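Dish duty goes to the robots in Birton, slowly

I spent Thursday afternoon watching two robot arms deal with a dish rack, and I had a better time than I expected to! The arms belong to Lenihan, the small automation outfit that moved into the old Sturach warehouse out past the bus depot, and they've been at the dish business since June.

The question I went in with was the one everybody at my house asks whenever a robot video makes the rounds: so when can it do our kitchen? I put it to Muireann Tierney, who runs the trials, before I even had my coat off. She laughed and told me to ask her again in a few years.

What they're working on now is a tabletop job with a white wire rack, one light blue piece and two arms to handle it. That's the whole setup. I could do it half asleep (I do, most mornings). 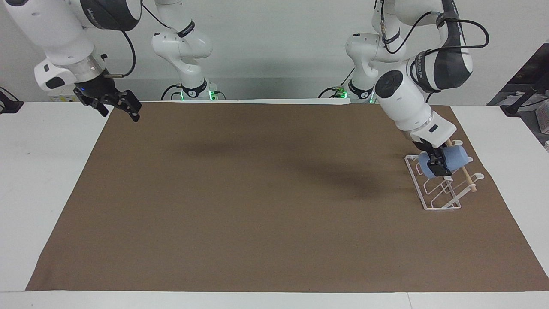 Tierney says the trouble with racks is the wire. There's so little of it, and a gripper that comes in a hair too low catches a loop and drags the whole rack along. People feel that happening and ease off without thinking. An arm has to be taught to, and the teaching is the slow part. Her crew has logged 900 tries at rack work so far, and she'd call 500 of them good enough to show a customer. The rest she files under "learning experiences," with a bit of a grin.

A clean run takes 72 seconds. I asked how that compares with a person and she said please don't print that, then said oh, go ahead, it's terrible. A person is done in two or three.

Still, there are people who want this. Sombat Kaewmanee owns Hitosano, the noodle place on the corner of the square, and he's been following the project for months. On a busy night his kitchen goes through 200 bowls before nine, and he can't keep anyone on the dish station longer than a season. He doesn't care if a machine is slow, he told me, as long as it'll keep going after closing while he's home in bed. What he does care about is breakage, and also floor space, because his kitchen is the size of a minivan. 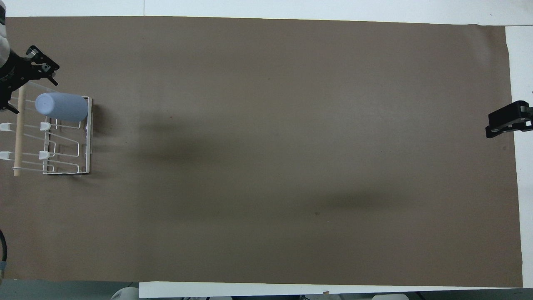 He won't be getting one soon. Tierney wants the arms to cope with different shapes and sizes first, and with a rack that's been bumped out of place, and with the kind of jumble you'd find next to any real sink. After that comes water, which she isn't looking forward to. She figures shop-floor jobs will come along sooner, things like sorting parts into trays, where everything shows up in the same spot every time and there's no leftover broth involved.

As for my kitchen, I'm still on the schedule for tonight and so are my teenagers, who were pretty disappointed with my report. Lenihan is planning an open afternoon at the warehouse once the next round of trials is finished, and I'll post the time when I get it. Kaewmanee says he's bringing his own bowls.

Contact the newsroom | Copyright Birton community news, all rights reserved | Back to top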